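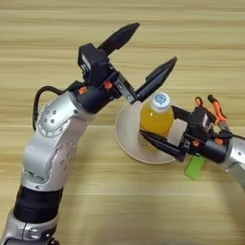
From: Gráinne Gallagher
Date: Monday, February 18, 2019
Subject: Re: Visitor moorings at Rurnodia

Hello Gunvor, and hello everyone,

Gunvor Bakke wrote:
> Are the two yellow buoys off the slip still for visitors?
> We hope to bring Flulard up in July and she draws 2 meters.

How lovely that you're coming back! Yes, both are still for visitors, though the inner one gets awfully shallow at low springs, so please take the outer one (Edem Tetteh did lay it a bit farther out last fall, bless him). The pick-up line is new and a little stiff, so have your boathook handy and come up to it slowly.

Do watch for the pot markers south of the point, which are small and dark and a misery to spot in the evening sun. Channel 16 is patchy behind the hill, so call us before you round it. If the wind goes easterly, I'd go across to Rorkel for the night, where you'll sleep much better.

Warmly,
Gráinne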